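**Picture frame task: who wants to swap notes before regionals?**

**tuckerbolt**
Hi all! Second-year mentor at a college robotics club in Ballarat. We've picked the picture frame challenge for our build this year (two arms, one frame, get the back open, swap the print, close it up again) and I am loving it way more than I thought I would. The kids are too. We had sixteen at the last session and had to pinch chairs from the library.

We're on the Zedton kit with the wrist cameras and learning from demonstrations, so the students drive the arms by hand and the policy trains off that. Right now we've got 84 demos of turning one clip. Just one clip! The arm gets to the right place most of the time and then sort of dithers.

Anyone else doing this one? What are you using for frames?

**marg_in_moncton**
Oh fun, us too! Our frames are thrift store ones, all different. The students wanted variety from day one and I let them have it, which I half regret. Some have bendy tabs, some have the little swivel clips with a screw, one had staples and got retired to my office wall.

Dithering sounds familiar. Do your drivers all approach from the same side? We had two kids who pushed the tab and one who pinched it, and the policy tried to do a bit of each.

**tuckerbolt**
Ha, yes, we have pushers AND pinchers. I'd never thought to ask them to agree. Will bring it up at club.

**sprocket_dad**
I'm going to be the grump. Why train anything for this? Clamp the frame in a jig, write down the four positions, done in an afternoon. My lot did it in November with plain waypoints and it works every time you put the frame in the jig properly.

**marg_in_moncton**
The rules say the frame gets put down by the judge, any angle, inside the taped square. No jig.

**sprocket_dad**
Then find the corners with an overhead camera and shift the waypoints. Still not learning. I've got nothing against it, I just reckon the kids come away understanding less when the answer is "we gave it more demos".

**houshang_k**
Houshang Kazemi here, I run the Rivis club in Hamilton. I was where sprocket_dad is last year and I've moved about halfway. We did corners plus waypoints and it was great until a screw was tight. The tab wouldn't budge, the fingers skated over it and the arm went merrily on to the next clip. You can write a check for that, and we did, and then a check for the check. The students learned heaps, I'll give you that! But they also spent three weeks on it.

This year it's demos for the clip and plain code for everything else. Best fun we've had.

**tuckerbolt**
That split sounds really sensible. What do you use the second arm for? Ours just hovers and looks nervous.

**houshang_k**
Bracing the outside of the frame. The first time we tried without it the whole frame spun like a record. Rest the second gripper against the timber, don't squeeze it, and keep it well away from the clip so the two arms never argue over the same bit of space.

**pip.w**
Student here (Year 11, tuckerbolt's club, hi!!). I drive the arms most sessions so I can say what it's like from the wrist view. The hard bit is depth. You're looking along the fingers and the board behind is all one brown, so you can't tell if you're a hair above it or scraping. I go by the shadow next to the fingertip. When it tucks right in under the tip I know I'm nearly down, and then I go really slowly. 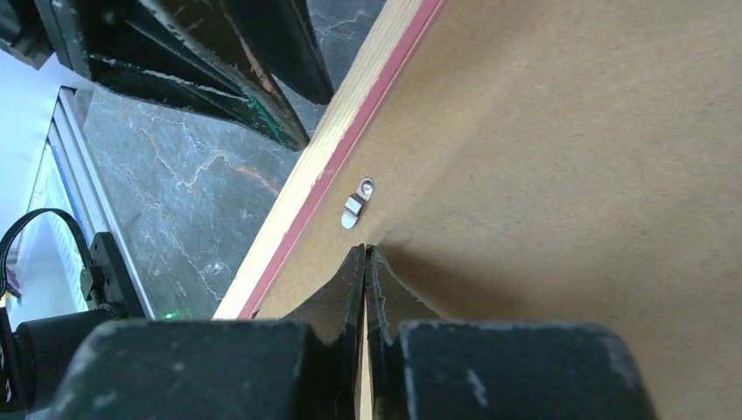
The other thing is closing the fingers before you get there. If you come in with them wide open you can't see the tab for fingers. I bring the tips nearly together and sneak up from below the clip, and then it's a tiny sideways nudge. Pinching works too but you have to be lined up with the tab, and it's hardly ever sitting straight.

Also I'm a pusher and I think the pinchers are wrong, sorry Dev.

**marg_in_moncton**
Pip, the shadow trick is wonderful, I'm reading that out to my group tonight. Do you move the lamp at all between demos?

**pip.w**
We didn't for the first 50 and then someone bumped it and the policy got weird. So now we move it a bit on purpose. Still not sure it was the lamp though, we changed the frame that day as well.

**sprocket_dad**
See, that's my complaint in a nutshell. You changed two things and now you don't know. But the shadow thing is clever and I take my hat off.

**houshang_k**
Fair point on the two changes. Pip, go back and run the old frame with the lamp moved, ten tries, write them down. It's dull but you'll know by the end of the session.

**tuckerbolt**
Done, it's on the whiteboard. We'll do pushers only for the new set as well, but not on the same day, before sprocket_dad tells me off. Is anybody using soft pads on the fingertips? The Drastov ones look grippy but they're fatter than our bare tips and I'm worried about getting in next to the screw.

**marg_in_moncton**
We tried pads and took them off again. Too chunky for the swivel clips, lovely for lifting the backing board out afterward. If you can stand swapping between stages, keep a set in the drawer.

**pip.w**
could we put a pad on the second arm only?? it just leans on the frame anyway

**houshang_k**
Yes! Do that. Post how it goes, I want to steal it.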